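The Nilldale Shared Workshop issues the following guidance to members who are building or modifying a picking station. It applies to the bin, the table on which the bin stands, and the lines that run along the arm. Members are asked to read it in full before booking bench time.

## Fixing the bin

1. Clamp the bin before the arm is powered. A bin that shifts by a finger's width will spoil every taught position.
2. Use bar clamps with padded jaws. Tighten by hand only -- the pale table boards mark easily.
3. Place the clamps so that the handles point away from the arm's path.
4. Check each clamp again after 200 picks, and at the end of every session.

Bins with sloping walls are preferred. Small articles slide toward the floor of the bin, where the gripper can reach them, and do not collect against the sides. Chipped paint on a panel may be left as it is. Loose flakes should be brushed out and the floor wiped with a damp cloth.

## Dressing the cables and hoses

Cables should follow the upper side of the arm and be tied close to the wrist joint, with enough slack for the joint to turn through its full range. A tie that is too tight will wear through the jacket of the cable. Air hoses need a wider bend than most members allow. Let them bow outward from the wrist before they come down to the tool.

Before the first run, move the wrist slowly by hand control to both ends of its travel and watch the loop. If it pulls straight at any point, cut the tie and begin again.

The KUKA arm over the gray bin has its yellow cable and the black bundle tied together near the orange joint, with the hoses running down toward the gripper above a plush toy.

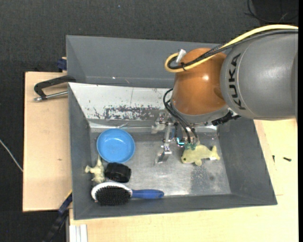 ## Choosing test articles

Household articles are suitable for trial picks. A mixed load of soft and hard pieces gives a fairer result than a bin of identical blocks.

- Include one soft toy, one bowl and one article with a handle.
- A hairbrush is a useful trial with the bristles up, and again with the bristles down.
- Do not use glass or anything with a battery inside.
- Return articles to locker 21 after use.

## Small hardware

Spare screws are to be kept in a lidded tin. Members should clear the tabletop at the end of each session and report missing fasteners to Wilma Mertens at extension 326.

Bookings for Saturday are handled by Nkrumah Akolgo and are limited to 3 hours per member.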